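Ellden open lab, July 3, 2024

Got in late, badge line was out the door. Went straight to the gripper bench – the only thing I came for. Trirska two-finger against the Ibarra, same arm, same steel pot, same squishy panda toys. You try one, they swap, you try the other.

Trirska first. Pointed black fingers, angled in. Good in tight spots, and a shallow pot with other stuff crowding the part is a tight spot. Wrist camera view is soft up close, you get the faces and bows and not much else. 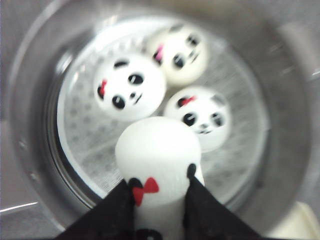
Price on the sheet was $1,255 for the finger set, 787 without the mount. Ibarra wants 2,000 and wouldn't budge. Feels stiffer, opens slower, and I kept overshooting the rim with it. Might be me. Only had 2 turns on each and teh line behind me was getting long.

Asked about the cable loop at the wrist, ours snags all the time. They said leave more slack. Ok. 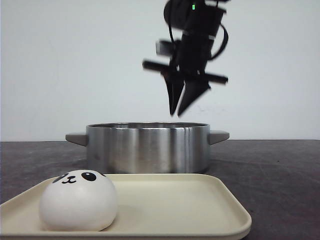

Controller was a Fitetti, the small one. Liked the jog speed dial, hated the menus. Stop button is where your thumb goes, good.

Still to do – ask Trirska for a loaner set, get the payload numbers in writting. Next open lab is in September, go earlier.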